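Honik Home Trainer, Release 2
Practice kitchen and chore tasks for household robot software
Reviewed for the catalog June 5, 2020

We sell this, and we'd still like you to read the whole page before you order it. The Honik Home Trainer is a simulated home where you can run your arm controller on ordinary chores before you try it on a real counter. It is a good practice room. It will not tell you that your robot is ready to do the dishes.

You get one house, teal walls and beige tile, plus a task list and a scoring tool. The pickup task is where most buyers begin, with one thing on the kitchen floor and plenty of clear tile to cross before reaching it. 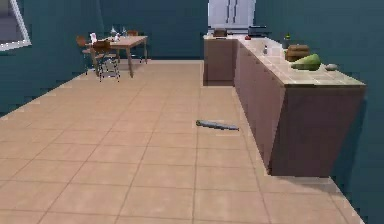 Kitchen with dining corner. Pickup task, item on the floor in front of the long counter.

A kid can do this chore while talking on the phone. Software has to find the item, decide what it is, get down to it, and then work out where it belongs. The scoring tool gives credit for the first three and is pretty vague about the fourth. Honik says a better "put away" score is coming in August. We'll believe it when we've run it.

The floor plan is roomy, maybe too roomy. There are no shoes by the doors in the stock setup, and no laundry pile. If your own place looks like that at 6 in the evening, congratulations.

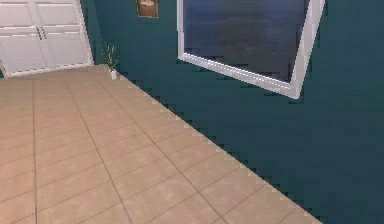 White double doors, potted plant and window wall. Used for floor coverage runs.

Floor coverage is the one chore here that we'd call close to solved, and cheap machines were doing it before anybody built a simulator. Please don't buy the Trainer for that.

Table clearing is why you'd spend the money. The arm has to work over a wood table with chairs close around it, and the things on top don't have much in common. A bottle with a round bottom and a thin neck wants a different grip from an apple, and clear glass is still a pain for a lot of vision software.

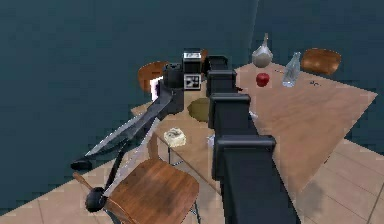
Table clearing with the black segmented arm. Bottles, red apple and smaller items on the wood top.

We ran the table task 200 times with the Donel starter controller, no tuning. It finished 2 of them. Bruron's controller did better, but only after we dropped the glass from the task, and that's a bit like calling the dishes done when the pans are still in the sink. Neither result should scare off a research group. Both should slow down anyone writing a brochure.

Soft things are the other weak spot. They behave politely in here, and a real dishrag doesn't. 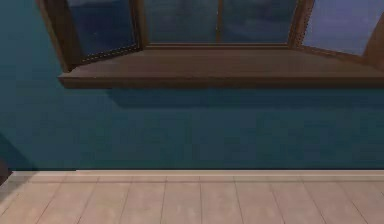
Lighting can be changed from the setup file, and we suggest you do it early. A controller that only works under one setting has learned the setting. Wall color can be changed too, although the menu for it is buried two levels down and the manual points to the wrong page.

What's in the package
Simulated house, one floor plan
Task list and scoring tool
Starter files for the Donel and Bruron controllers
Printed manual (see above)

Price
Single seat: $660
Lab license: $935

Not included: a robot, a graphics card, or phone support. Questions go through the Ogilvie order desk by email. Opened licenses can't be returned, so ask first.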